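**Re-waxing a canvas tent: tub or brush?**

### fernhollow_camper

Hello all, and thank you for letting me lurk here since March! I finally have a question of my own. My Plondwood tent (the old cotton one, bought used, and I love it to pieces) has started letting a fine mist through at the ridge when it rains hard. I picked up a can of the Studby wax dressing and now I'm stuck. Do I soak the whole thing in a tub, or lay it out in the yard and brush it on? The label is not much help. I have a weekend free, plus one trip planned to Ekotby before the summer crowd gets there, and I'd really like to be dry for it.

### oldgrommet

Brush, brush, brush. I've done mine that way for 18 years and I wouldn't dream of putting a whole tent in a bath of wax. You use far too much and the canvas comes out stiff as a door. Warm the can in a pan of water, pick a sunny day, work it in along the seams first and then the panels. Mine took 11 hours counting lunch, but I'm slow and I like lunch.

### tarp_and_kettle

I'm going to disagree with my friend above, kindly, because we've had this argument before and we both enjoyed it. A brush is fine for a patch. For an even coat I'd dip, one panel at a time, with the dressing well thinned. Folks worry about the tub more than they should. You want something wide and shallow with sloping sides, so the cloth slides back down and the extra drains off instead of pooling in a corner. It doesn't have to be pretty, and old scratches won't hurt a thing as long as there's no sharp edge to snag the weave.

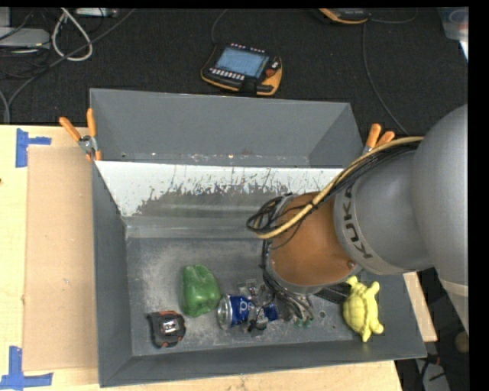
### oldgrommet

Well, you're still going to waste half a can! And try lifting a wet panel by yourself. I paid 400 dollars for my canvas, and I'm not going to wring it out like a mop.

### mossy_socks

Can I put in a word for doing less? A mist at the ridge is often just the seam thread. Before you treat the whole tent, rub a little plain beeswax along the stitching and turn the hose on it. I did that with my Schouten awning and haven't opened the big can yet.

### fernhollow_camper

Oh, I like that very much, it sounds like an afternoon and not a project. I'll do the ridge seam first, and if it still drips I'll get the brush out. Sorry, tarp_and_kettle, the dipping scares me a little! Does the beeswax need warming, or can I rub it on cold?

### mossy_socks

Cold is fine, then a hair dryer on low to help it sink in. Go easy near the zipper.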